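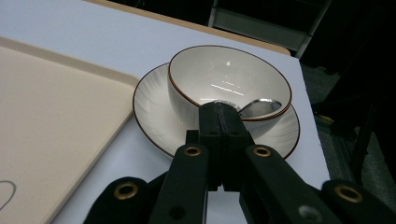

I have worked in the cup room at Radulović for six years, and until this spring my job could be described in one breath: trays come in on the belt, I take the cups off the saucers, fish out the spoons, sort everything into racks, and push the racks into the washer. Then the next tray comes. We serve the cafeterias in the Osadia buildings, so at lunch the belt doesn't really stop, it only slows down enough for you to drink some water.

Now half of my shift is spent teaching a robot to do that, and I love it so much that my family has asked me to find another topic for dinner.

The robot arms come from a company called Norkusero, and the software that runs the whole station is called Joneo. They were bolted down at the end of the belt in March. For the first few weeks they did almost nothing, because arms like that don't know what a cup is until somebody shows them, and the somebody turned out to be us! You hold a gripper in your hand, with a little camera on it, and you do the job the way you always do it, only with two black fingers in place of your own ten. The recordings go into Joneo overnight. Our target for the first round was 715 recordings, split between four of us, and we got there before the trainers expected.

Learning to use the gripper

My first hour with it was terrible. I have picked up cups all day long for years and suddenly I was a toddler. You squeeze, the fingers close, and you have no feeling at all for how hard. What you get is the sound, a tiny click of porcelain, and you learn to listen for it. I started paying attention to things my hands had been doing without me. For example, I always pinch a teaspoon near the end of the handle and tip it against the rim before I lift, so it doesn't drag across the inside of the cup. I had never once thought about that. Another woman on my shift goes in from the opposite side and lifts straight up. We both swore ours was the normal way – and the trainer told us to keep both, the more ways the better.

A saucer is harder than a cup, by the way. It lies so flat that there's nothing to get under. The trick is to come in at a low angle from the side and be patient. I was very proud the day I moved one onto a tray with no rattle.

What is different for us

I want to be fair about this part, because when I tell people about the arms the first thing they ask is whether I'm training my own replacement. I asked the same question at the meeting in February, out loud, and so did pretty much everybody in the room.

The answer we got in writing was that no positions in the cup room would be cut through the end of next year, and that the hours the arms take over go to other work. So far that has held. We were 12 people in the cup room before and we are 12 now. What happens after next year I don't know. I'd like a longer promise, and I've said so.

What has changed is the day itself. The arms handle the plain sets now, a cup on a saucer with a spoon or without. On a good lunch they clear 374 of them by themselves. Anything odd goes past them to us: stacked cups, napkins stuffed inside, half a muffin, somebody's keys. My wrists feel better than they have in years. I used to go home and hold a bag of frozen peas on the right one, and I haven't done that since June.

The pay went up a step too, for those of us who do recording. It isn't huge, but it has its own line on the pay slip that says "demonstrator," and I like seeing it there. Two of my coworkers tried recording and didn't want to go on, they said it made them feel slow and watched, and they went back to the belt full time. That was accepted without any fuss, which I was glad to see.

One thing I do miss is talking. At the belt we stood shoulder to shoulder and talked the whole shift. At the recording table you stand alone and concentrate, and when I look up an hour has gone by. We've started taking our breaks at the same time again to make up for it, and that helps.

The tray

My favorite thing at the recording table is the cream-colored tray. It has a little cartoon animal printed on it in thin gray lines, lying on its side with a flower on its head, and a speech bubble that says "hi." We argue about whether it's a bear or a rabbit. I'm on the bear side. Every time I swing the gripper over the tray, there it is, saying hi to me!

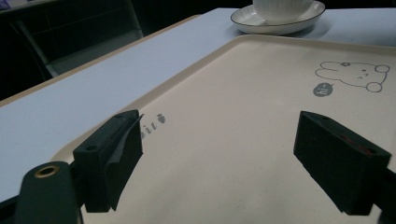

The bad days

There are some. In August the arms decided that the brown-rimmed cups were fine but kept stopping in front of the ribbed ones, waiting, fingers open, while trays backed up behind them. All of us jumped in and cleared by hand and it was like the old days, loud and wet. The fix was more recordings, 69 of them, every one with a ribbed cup, and I did a good share of those in two afternoons. When the arm picked its first one off the belt the following week the whole room cheered. I may have hugged the safety rail.

And I've noticed I am a little possessive. There is a tilt the left arm does before it lifts a spoon, a small tip toward the rim, and that is mine. I showed it to my sister when she came to pick me up, through the window in the door. She said it looked like a robot picking up a spoon.

In September we start on glasses. I've already been practicing with the gripper on an empty one at the end of my shift – they are slippery and tall and I can't wait.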